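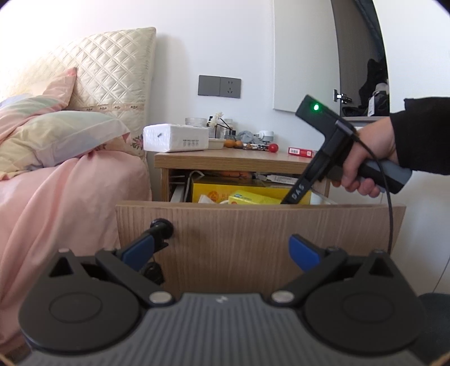 ## 3. Collecting the demonstrations

Our plan was to record 199 demonstrations of tidying a bedside drawer, each one done by a person with a handheld gripper in each hand. We threw out 11. In most of those the operator had let go too early, a habit the policy would have been delighted to learn.

Chelsea Staniforth did the drawer runs and can now open a nightstand very slowly, a skill with few buyers. Small boxes went well. Soft packages did not, and section 4 covers how badly.

The Hultville group used 1000 runs. We had one bedroom and 2 weeks.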